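Home | About | Projects | Notebook | Contact

2020-10-30
By Craig MacLeish

Print this page | E-mail this page

Marikar board review, notebook entry 4

Spent most of the day on the observation notes from the second Marikar board meeting and on getting the interview guide into a state where someone other than me can use it. Writing this up before I lose the thread.

Where things stand. We have now sat in on two full board meetings and one audit meeting, all by video. Seven of the nine directors have been interviewed. The two left are the chair and the newest non-executive, and I would like to keep the chair until last. The staff survey closed with 1208 free-text comments, more than we planned for. The coding sheet was built for a smaller pile and it shows.

Coding the comments

I started with the Mundex sheet as it was in April. It has eleven codes and I found I was using four of them for nearly everything. "Communication" is the worst. A comment that says the board never explains its decisions goes in there, and so does a comment that says the intranet is hard to search. These have nothing to do with each other for our purposes.

I split it three ways: board to staff, staff to board, and everything else. Then I took the first 100 comments and coded them again from scratch without looking at the earlier pass. Agreement with my own April coding was poor on the old "communication" code and good on pay, workload and the pension question. I take that to mean the new split is worth keeping, but it needs a second coder before we rely on it.

The code for "voice" also needs work. At the moment it covers people who say they could raise a concern, people who say they did raise one, and people who say they would never try. I have left it whole for now and put a v1, v2 or v3 in the notes column so we can separate them later without going back through the lot. 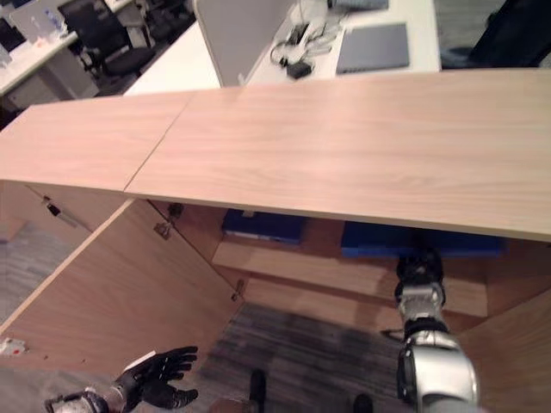 One thing to watch. Comments from the regional offices are shorter and a good many are one line. When I tired in the afternoon I was coding the one-liners too fast and putting them under whatever the last long comment had been about. I went back over 40 of them and changed six. Plan for the rest is to sort by length and do the short ones in the morning.

Observation notes, second board meeting

Paper on the new non-executive roles was item seven. It got 12 minutes, and the longest single stretch of it was about the wording of the advert. The question of what the board lacks in experience came up once, from the staff-side director, and the conversation moved on to dates. I have the exact wording in the notes. I don't want to read too much into one item in one meeting, but the same thing happened in the first meeting with the paper on whistleblowing.

Speaking turns. The chair and the finance director between them took just under half. I timed this from the recording and trust it more than the first meeting, where I was doing it live and missed turns during the screen-share. Two directors didn't speak on any item except their own. In interview both of them described the board as open and easy to speak in. That gap is the interesting part and should go in the report, worded carefully, with nothing that lets the reader work out which two.

Papers went out three days before the meeting. The board's own rule is seven. Every director interviewed so far has mentioned late papers, most of them without being asked.

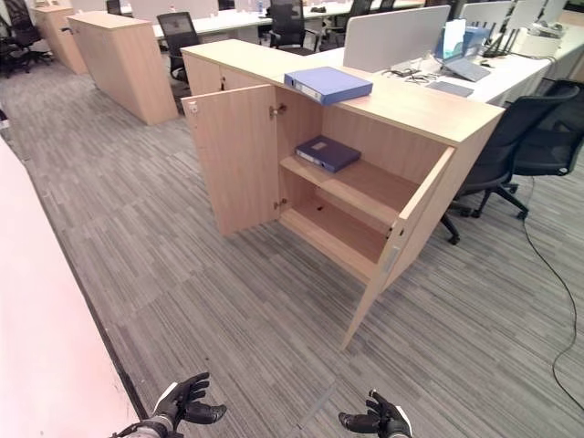 Interview guide

Version 3 is in the shared folder. Changes from version 2:

- Question 2 ("How would you describe the culture of the board?") is gone. Everybody gave the same kind of answer and it used up five minutes. Replaced with "Tell me about the last time the board changed its mind."
- Question 5 now asks about a specific decision picked by the director beforehand. I send the request with the calendar invite.
- The two questions on induction are merged.
- Added a prompt about the time between meetings: who calls whom, and what about.
- Closing question unchanged.

The new question 2 worked well in the last two interviews. One director couldn't think of a case and said so, then came back to it twenty minutes later with a good one. Leave a silence after it. I talked over the first pause and probably lost something.

Still too long. The guide is meant for 50 minutes and I haven't brought one in under an hour. Question 8 on links with other boards could go into the written form we send beforehand.

Mitness comparison

The Mitness board has agreed in principle to be the comparison case. They are a smaller body, five directors, with a part-time chair, and they rotate who leads each item. I had assumed we would use the same observation sheet for both, but the column for "item lead" will need a different rule. At Marikar the lead is nearly always the executive who wrote the paper. At Mitness it could be a non-executive who saw the paper for the first time that week. Suggest we record author and lead separately for both, and go back and fill in the author for the two Marikar meetings. The agendas have the names.

They want to see the consent form before they put it to the full board. The Marikar version has a paragraph on staff survey data that doesn't apply and should come out.

To do

- Second coder for a batch of comments, blind, using the split codes
- Fill in paper authors for both Marikar meetings
- Consent form for Mitness, minus the survey paragraph
- Move question 8 to the written form and test the timing
- Confirm a slot with the new non-executive, then with the chair
- Ask the company secretary whether last year's board papers can be shared, and in what form

Print this page | E-mail this page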